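## 4. Comparing two sets of fingers

Now for the fun part! By this point your hand-held gripper is charged, paired and showing a steady picture in the Prultora window. This section takes you through a side-by-side trial of two finger sets on the same few objects, so you can choose one before you bolt anything to the Gasten arm.

Allow yourself an unhurried hour. The differences between finger sets are small and rather lovely once you start to notice them, and they're easy to miss if you hurry.

### 4.1 Before you start

1. Open **Trials > New** and name the trial after the finger set, not the object. You'll thank yourself when the list gets long.
2. Wipe the ribbed pads with a dry, lint-free cloth. Don't use solvent.
3. Squeeze and release the grip 12 times. New fingers are stiff out of the box and loosen up nicely.
4. Check that both square markers are clean and flat on their mounting blocks.

> **Caution:** Keep your thumb behind the mounting blocks while the fingers close. The ribs will nip!
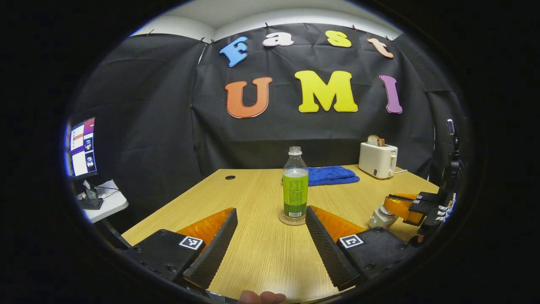
### 4.2 Running the trial

1. Start with a capped plastic bottle. It's a forgiving shape and shows straight away whether the pads meet evenly.
2. Open the fingers fully and bring them in level, one on either side.
3. Close slowly until the pads start to bend around the object, then stop. Soft fingers need far less squeeze than you'd expect.
4. Lift, hold for 7 seconds, and set it down where you found it.
5. Repeat until you have 19 lifts, then press **Save**.
6. Move on to something floppy, such as a folded towel. Pinch a corner or a folded edge. This is where finger sets really show their character, and it's my favourite part of the whole guide.
7. Swap to the second finger set and run steps 1 to 6 again.

**Note:** If Prultora shows *Marker lost*, tilt the gripper slightly away from the brightest lamp. A matt marker sheet (Gemthorpe part 329) cures most glare.

**Note:** Owners of the older Nomura controller need the June firmware or later. Earlier versions save the lift but drop the finger width.

### 4.3 Reading the results

Open **Trials > Compare** and tick both names. Look first at the *Width* trace: a smooth curve that levels off means a settled grip, while a sawtooth usually means the object was creeping along the ribs.

If the two sets come out level, go with the one that handled the towel better, then carry on to section 5 to fit it to the arm.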